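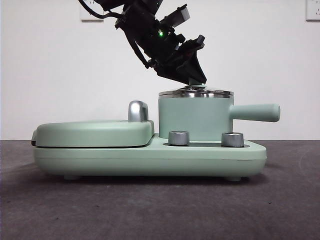 Slide 1. Arm at the pot lid, breakfast appliance task, Hilholm robotics club.

Opening: name, club, four minutes on the task, then the numbers. Tõnu Butkienė takes the controller questions at the end.

Task definition. The gripper approaches from above, closes on the low knob in the middle of the pot lid, lifts, and sets the lid down on the carpet. The grill side stays shut in this version. Scoring is pass or fail per attempt, no partial credit.

Point at the metal rim. It is bright, and our first lid detector locked onto the glare instead of the knob. We now fit the rim as an ellipse and take its center. Mention that the Skender team masks the highlight – different method, same problem.

Approach angle. The arm comes in on a diagonal, so the wrist has to correct before contact. Say this slowly; last year's audience missed it. The pot handle sticks out past the base on the right, and the planner treats it as a keep-out volume. The two knobs on the front ledge get the same treatment.

Data. 2481 attempts recorded since January, 1011 kept after filtering. Main reasons for rejection: operator abort, dropped joint readings, appliance shifted on the carpet. The held-out set is 200 attempts, never used for tuning.

Software. Planning runs in Zusodance, logging in our own scripts. Skip the block diagram if we are past the halfway mark.

Open items: contact detection on the knob, a second pot from Crenshaw with a taller lid, cable slack near the shoulder.

Next slide: joint torque plot. Leave it up during questions.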